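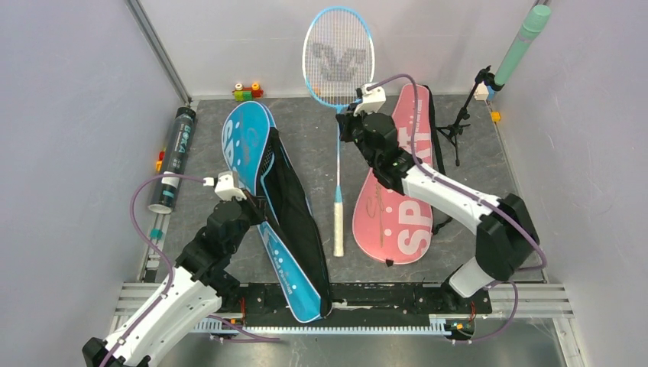 A badminton racket with a pale blue and white head, between two bags.

by Mekdes Nigatu
December 13, 2020

The Oratside residency for first-time documentary directors will accept applications again in January. Two directors will be chosen. Each of them receives 3,000 euros and the use of an editing room at Gotia, the small post-production house which has supported the programme from its beginning.

I spoke by telephone with last year's resident, Sorensen, whose film about a night ferry is now 23 minutes long. When the residency started it was almost two hours. "I was in love with every shot of the water," the director told me. "My mentor asked me to watch it once without sound, and after this I could cut."

The residents may live in any country, but they should be able to work in English. A rough cut is not required. Oratside asks for a letter, a short sample and a simple budget. The sound mix is done at Prelteck during the last week, and the director must be present for it.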